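Service Robotics for Everyday Work
Course handout, Unit 13: Can Machines Do the Chores Yet?
Instructor: Chin-lung Hsueh
Revised 2020-03-21

Purpose of this unit

Earlier units treated grasping, arm motion and vision as separate subjects. Unit 13 brings them together around a single question: how close are present machines to doing the small jobs that fill a day in a home or on a shop floor? Students should finish the unit able to take an ordinary chore, break it into steps, and judge which of those steps a machine can be trusted with.

The working case is clearing a tabletop into a drawer. It was chosen for its plainness. A child of six can do it without instruction, and it contains most of the difficulties that also appear in packing, sorting and machine tending. The objects are a snack bag, a bowl and a drink can lying on its side.

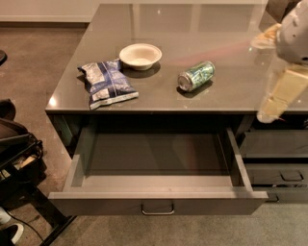

1. The chore as a list of decisions

A person asked to "put those things away" hears one instruction. A machine must be given, or must work out, a good many more. Which objects are included? In what order should they be taken? Where does each one go, and does it matter how it lands? Is the drawer open far enough?

For the written exercise, students are to set out these decisions in full for one object of their choice. Past classes have tended to leave out the checks. After every grasp there should be a test that the object is held, and after every release a test that it has been let go. A plan without such tests will carry on with an empty gripper.

2. Rigid, hollow and soft objects

Most published success rates are for rigid objects of known shape. In the Tatano exercise, which students will have read for Unit 12, the arm was given 400 attempts at wooden blocks and did very well. The same arm, with the same program, did poorly on bags and wrappers. The difference lies in the objects. A block has the same shape before and after it is touched. A wrapper changes shape under the finger, and the point chosen for the grasp may no longer be there when the gripper closes.

Hollow objects fall between the two. A bowl keeps its shape but is best taken by the rim, so the gripper must approach at an angle that leaves one finger inside and one outside. 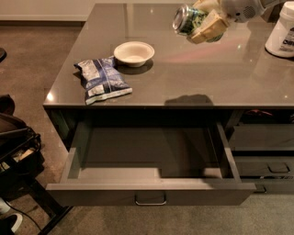

Grip force is the second matter to be settled once a grasp point has been found. Too little, and the object slips during the lift; too much, and a thin wall will buckle. The can held on its side between flat, pad-like fingers is a useful case for discussion, as the pads spread the load along the body. Students should consider how the answer would change if the can were full, and again if it had been taken by one end. The Vesis gripper in the teaching laboratory allows the closing force to be set in steps, and each group should record the lowest setting at which its test object can be lifted and held for 40 seconds.

3. Surfaces and light

Polished surfaces deserve more attention than they usually receive. A glossy top returns images of the lamps and of the objects standing on it. A depth sensor may report a hole where there is none, and a color-based method may take a reflection for part of an object. Covering the table with a cloth removes the difficulty in the laboratory – it does not remove it from the kitchen.

4. Comparison with the shop floor

Shop-floor work is often easier for a machine, for the reason that the surroundings can be arranged to suit it. Parts arrive in trays, lighting is fixed, and people are kept at a distance. The Sastex packing cell described in the reader depends on all of these. When the trays were replaced with open bins in December, output fell until a second camera was fitted. The report by Wan, also in the reader, reaches a similar view by way of laundry rooms and should be read alongside it.

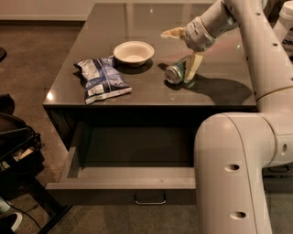
Can a household robot be bought today that will tidy a room without supervision?

At present there is none that this course would recommend for the purpose. Single-task machines such as robot vacuums work well within their limits. General tidying by an arm remains a matter for research and for closely watched trials.

5. Work to be handed in

(a) The decision list from Section 1, at most 2 pages.
(b) The grip force record from Section 2, one per group, with the test object named.
(c) A short statement on one chore from the student's own home or workplace, saying which steps could be given to a machine now and which could not. Reasons must refer to the objects and the surroundings – general remarks on the progress of technology will not receive credit.

Groups that need extra time on the arm should sign the sheet outside the teaching laboratory. Gripper pads are to be wiped down and the closing force returned to its lowest setting at the end of each session.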